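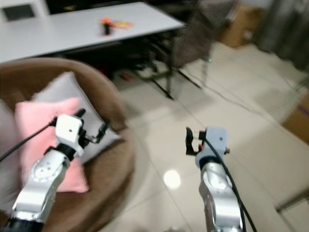
Round brown seat and glossy beige floor tiles.

Polish is the least of it, says Myung-ja Ki, who specifies tiled floors for Bokano. "People ask about shine. I ask about the joints."

Her usual complaint is hollow tiles. "The adhesive goes down in blobs, the corners have nothing under them, and a chair leg does the rest." She wants 100 per cent coverage in entrances and checks it by lifting a tile while the bed is soft.

Grouting waits 24 hours - longer in March, when the slab is cold. On cleaning she is brief. "Neutral detergent, clean water, dry cloth. Wax sits on a glazed tile and collects dirt."

She keeps 44 spare tiles from the Priler job, all from one batch.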